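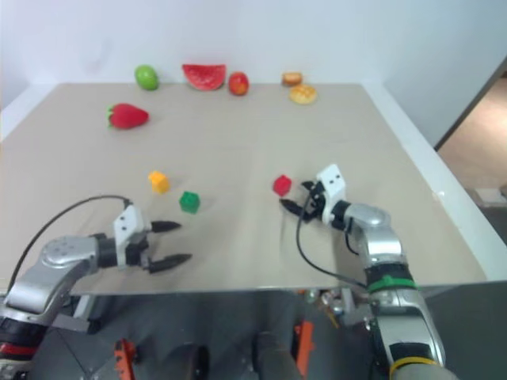

4.3 Comparing two sets of gripper fingers

Use this procedure to compare two sets of fingers on the same arm before choosing one for regular work. It applies to Firkach controllers running the Skunora test program.

CAUTION: Keep hands off the table while the arms are enabled. The fingers are pointed and close without warning.

1. Press Stop and wait until the status light is steady.

2. Fit the first set of fingers to the white mount. Tighten the screws evenly.

3. Check that the gripper cable forms a free loop. It must not pull tight at full reach or catch on the elbow joint.

4. Place the small house-shaped blocks in the middle of the table. Move toy foods and other loose items to the far edge.

5. Select Grip Test and set the closing time to 580 ms.

6. Run 7 picks on each block with the left arm, then repeat with the right arm. Record every drop and every block that turns in the grip.

7. Press Stop, fit the second set and repeat steps 3 to 6.

Note: A block gripped by its pitched roof tends to slide out. Set the grip height so that the fingers close on the straight sides.

Note: If one arm drops 3 or more blocks than the other with the same fingers, recalibrate both grippers (section 2) and discard the results.

Results are saved under Tests. Enter the finger set and the operator's name before closing the program, as neither can be added later.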